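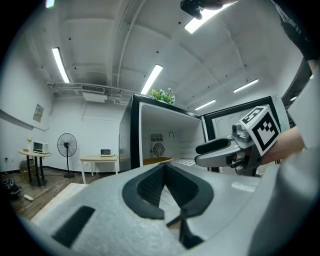

Esthorpe S2 premiere - episode thread (SPOILERS after page 1)

Started by pednessfan71, January 3, 2018

pednessfan71
ok so the premiere is finally up on the schedule. Two hour opener, then regular hour eps after that. Synopsis from the listing:

"Marian returns to Esthorpe for the reading of the will, only to find the Umali house already sold. Meanwhile the sheriff reopens the ferry case."

That's it, that's all we get. No sneak peek yet. Anyone seen a clip anywhere?

gullwing_8
There was a 62 second promo after the rerun last night. Mostly old footage. One new shot of Marian on the dock and somebody in a green raincoat behind her. DVR'd it but its blurry when you pause.

tolliver
Green raincoat = Dessa. calling it

pednessfan71
Dessa's dead??

tolliver
Did we see a body. No

marshlight
We saw a funeral. With a casket. Her mother fainted on it. I swear this board would bring back the dog from the pilot if you let it.

tolliver
casket was closed. go rewatch the last ten minutes of the finale, the mother looks at the sheriff BEFORE she faints. thats a setup

gullwing_8
The casket was closed because she drowned, tolliver. Thats pretty normal for TV

Quenby
More worried about the house being sold. The house was the whole show?? All the best scenes were in that kitchen. If they move everybody to the hotel set I'm out by episode 3. The hotel looks like a dentist office

marshlight
Agree w/ Quenby for once. The hotel stuff dragged all last season, the wedding episode was nearly all lobby.

efren_c
Long time lurker. Efren Cabanatuan, I do the recaps over on Flunon. The listing says "already sold" but it doesn't say to who. My guess is the uncle bought it through the cannery so they keep the kitchen. He had that line in the boat episode about owning the view from both sides. Nobody builds a set that big and dumps it after one year.

Quenby
ok that makes me feel better. Forgot the cannery line

marshlight
They dumped the lighthouse set after four episodes.

efren_c
Fair. That one was tiny though and they said on the commentary it leaked.

pednessfan71
Love the recaps btw. Didnt know you were on here

dockside_jo
Coming in with the unpopular opinion - a two hour premiere is a bad sign. Means they had two weak episodes and glued them. Season one opener was an hour and it was perfect. Marian gets off the ferry, nobody will talk to her, credits. Done.

gullwing_8
or it means they have a lot to wrap up from the finale. You've got the will, the ferry, the baby, the fire at the school

dockside_jo
You left out the blackmail letters. Which they also left out, for like half a season

tolliver
dessa wrote the letters

marshlight
tolliver please

pednessfan71
lol

Anyway does anybody want to do the live thread like last year? Same rules. East coast goes first, no spoilers for west coast in the thread title, and put the ep number in your post if your catching up late. Last year's finale thread hit 76 pages and I'm still not over it

Quenby
In. West coast so I'll be hiding until 8 my time

gullwing_8
In

dockside_jo
In, but I reserve the right to complain

efren_c
In for the first hour, then I have to write. Recap should be up the next morning if the kid sleeps.

marshlight
Can we please have one rule about theories. Like keep the Dessa stuff in the theory thread. It ate the whole thread last time and I couldn't find a single post about the actual episode

tolliver
when I'm right I want an apology from everyone, in writing

pednessfan71
Ok rule: Dessa talk goes in the theory thread unless she's literally on screen. Fair?

marshlight
Fair.

tolliver
fine. she will be

dockside_jo
Does anyone know if the theme song is the same? I read they cut it down to just a title card, which would be a crime. Best thing about the show is that cello

gullwing_8
Promo had the cello in it. Doesn't prove anything tho

Quenby
If they cut the cello AND the kitchen I'm going back to baking shows

pednessfan71
Will bump this if a clip shows up. Live thread goes up an hour before, look for it pinned at the top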